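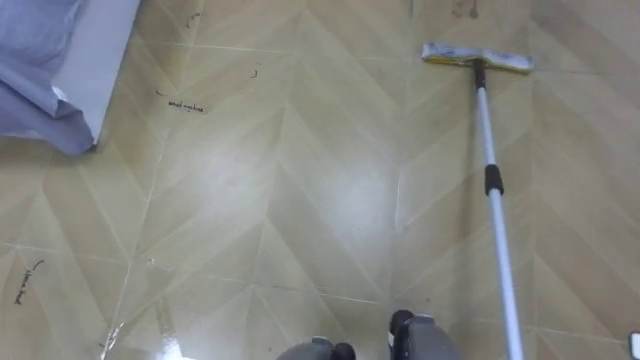
Feb 23, 2026

Monday, and the mop is on the floor again. It spends a great deal of its life there, for a thing with a handle.

I had promised myself I would write in this every night while the Kevex work was on, and I see that the last entry is from November and concerns soup. So, to catch up: I am still spending my days in a room with a two-armed robot, and my evenings in a house where the dishes wait for me personally. People at parties ask when they can have one. I used to give a thoughtful reply with a part about batteries in it. Now I say 2028 in a firm voice and go look for the cheese. I have no basis for 2028. It sounds far enough off that they won't save my number and close enough that I don't look like a grouch.

Today was mopping. I want to put down properly what mopping is, because before this job I believed I knew. You pick up the mop. That is already most of a day. A mop leaning against a wall is one problem and a mop lying flat is another, and the flat one is worse, since the pole is thin and shiny and sits right down against the floor, and there isn't much room to get a finger under it. I tried it myself at lunch, slowly, paying attention to my hands. I roll the pole a little toward me with my fingertips and then sort of scoop. I have been doing this since I was a child and would have sworn under oath that I just pick it up.

Then there is the joint. A flat mop has a swivel where the pole meets the head, which is a wonderful invention for people and a small daily insult to everything else. You lift the pole and the head stays where it is and thinks it over. Push, and it goes along nicely for a while and then turns sideways. My mother had one that did this and she talked to it. I have caught myself doing the same, so that's hereditary.

And the pole telescopes. We had the collar slip in the morning, with the bottom section sliding up into the top one at the moment when force was wanted. The arm kept pressing down in perfect good faith. It got shorter and shorter, like a man sinking into a couch. I tightened it by hand and wrote "collar" in the log, and under it "collar, again."

The floor is no help. Whoever picked a high gloss and a zigzag pattern was picturing a magazine. There's a big patch of glare that sits out in the middle, and small dark marks here and there that might be dirt or might be nothing, and I've spent time on my knees with a thumbnail finding out which. A person does this without a thought. You rub a spot with your sock, it stays, you decide it's part of the house. I'd like to see somebody write that down as a procedure. (I have been asked to write that down as a procedure.)

After lunch we went for the grip only. No mopping, no promises, just take hold of the pole and keep it. I like these sessions better. The goal is so modest that you can't be let down by much, and I had a chair.

I counted nothing, on purpose. Last week I made a chart of good tries and bad tries and it made me sad on the bus. Today I drank my coffee and watched the wrist come round. The grip closes on the pole low down, at the end away from the head, so the whole length of it goes out in front and any little twist at the hand becomes a big swing at the pad. I would have grabbed higher up. I'd also have been standing up and bored, and that makes a difference to a person's technique.

There are bits of paper and tape down too. That's the other half of the question and it tends to get left out of the demos. A mop is for a floor that has been swept. Somebody has to look at a scrap and decide that it gets picked up, and by what, and where it goes after. At home I push such things under the stove with the mop itself. I have not offered this to the team as a strategy, though I think it would put us ahead of schedule. 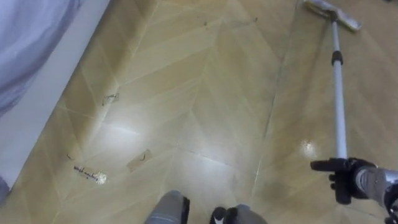

Stellan Forsberg: You keep writing as if the mop was the hard part. At Gidoson we had an arm on one packing station for 21 months, and it could pick up everything in the building by the end. What it couldn't do was notice the job was finished. It would have gone on wiping the same shelf until the shelf was gone. Ask yours when the floor is clean and see what it says. My guess is a shop floor gets there before a kitchen does, only because a shop has a bell at five.

I paste that in whole because he sent it at four this afternoon and it has bothered me through dinner. I had complained to him about the swivel, hoping for sympathy, and got philosophy.

He's right about the shop, I think. The people from Pálfi came through last month and they had no interest in mops at all. They wanted to know if it could take a part out of a tray and put it in another tray, 1000 times, with the trays bolted down and the lights never changing. Probably, yes. That's a chore too, and a miserable one, and I'd be glad to see the back of it. But then they asked if it could also sweep up around the machines, as a sort of extra, the way you'd ask a plumber to look at the gutter while he's there, and we all got very interested in our shoes.

As for when the floor is clean, I don't know what I'd say myself. I stop when I get to the door. Or when the phone rings. My real standard is whether my sister is coming over, and I can't see how you'd put that in.

Where I'd push back is on the picking up. He's got the luxury of having solved it. From where I sit, with a pole on the ground and a hand coming down toward it, there's nothing small about getting hold of a thing. I got quite fond of the whole business around three o'clock. It is a bit like watching someone else's baby with a spoon – you lean forward, you open your own mouth.

Anyway, can they do chores yet? Can hold a mop, some days. Can't be left with one. I know a couple of grown men at Cutisach of whom you could say the same, and they have pensions.

Tomorrow it's the collar first thing. I want to try a wrap of tape round it so it can't slide, and if that's cheating I'll take the blame. Also need to bring my own mug back, and call about the car.

Dishes still in the sink. Two pans, one with egg on it. I looked at them for a while from the doorway and they were, on reflection, soaking.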